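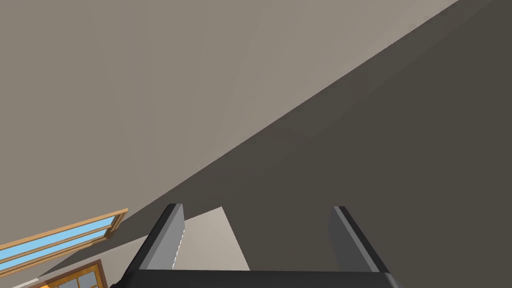
Figure 2. Simulated wrist view, gripper open, nothing held. A framed window is visible at lower left.

4.3 What the wrist camera has to work with

The claim that household manipulation is close to solved rests mostly on success rates from simulated rooms. We ran the Fillden policy on 300 episodes in the Ternmont apartment set, covering three chores: clearing a table, putting dishes in a rack, and closing drawers. The headline numbers look good. We do not think they mean much yet.

Our first concern is how little there is to see in many of the frames the policy acts on. In Figure 2 most of the view is taken up by two plain surfaces meeting along a slanted line, one pale and one dark. Both fingers are in view and the space between them is empty. Apart from the window and part of a second framed fixture below it, there is little a person could use to say where the arm is, and no dish or drawer to aim for. The policy still outputs a confident motion command on frames of this kind. In nearly a third of failed episodes, the wrist view contained no task object at the moment the error began.

Our second concern is scoring. Ternmont counts an episode as a success if the target object ends inside the goal region, with no penalty for what happens on the way. A plate knocked into the rack is scored the same as a plate placed there. Few people would accept that standard in their own kitchen, and Skomthorpe, the only benchmark we know of that logs contact forces, is rarely reported alongside it.

Third, the walls are too clean. Simulated rooms tend to have flat color and soft shading, and a policy can learn to treat any busy patch of pixels as the thing to reach for. When we added clutter and wallpaper to two of the Ternmont rooms, table clearing suffered most - drawer closing was hardly affected, perhaps due to the short travel involved.

The Fülöp planner, which keeps a map of the room between frames, recovered from empty views more often. It was also much slower, and it still failed whenever the map was wrong at the start. We report both systems under the same time limit in Section 5, with contact forces included.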